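Brodard Lab Course – Handout 8
Setting up the two-arm sorting cell in simulation

1. Loading the cell

The cell is built in Flidosar and uses the same joint limits as the physical machine at Nommont. Open the Bratu project, load the cell file, and let the model settle before sending any command. Check that both arms report ready. If one does not, reload the file; do not clear the fault by hand.

2. Tray placement

The blue tray and the gray tray stand side by side, long axes pointing away from the robot. Tray positions are read from the cell file at load time. If you move a tray in the viewer, the planner will not know about it. Edit the file and reload.

The right hand does the work inside the blue tray. For a tilted part it closes on the upper portion, near the cap, with the left hand held open outside the tray wall.

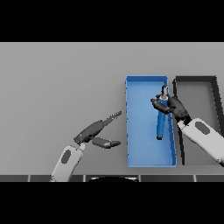
3. Hand calibration

Run the calibration routine for each hand separately, left first. The routine takes 862 steps per hand. Finger offsets are written to the log when it ends. An offset above 43 counts on any joint means the hand must be calibrated again. Thumb joints fail most often, as their zero position depends on the palm being level.

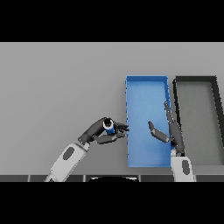

Wall clearance is the second setting to check after calibration. It is stored per arm and is not copied when you duplicate a cell file. Test it with the left hand holding a part beside the blue tray, fingers toward the wall and almost touching the rim, and the empty right hand over the tray. At this distance a small offset error is enough to cause contact. Step the motion by hand and stop at the first contact warning.

4. Saving the setup

Save the offsets and the clearance values in one file. The full check run is 2,196 steps – start it only after both hands have passed. Bring the log to the Friday session.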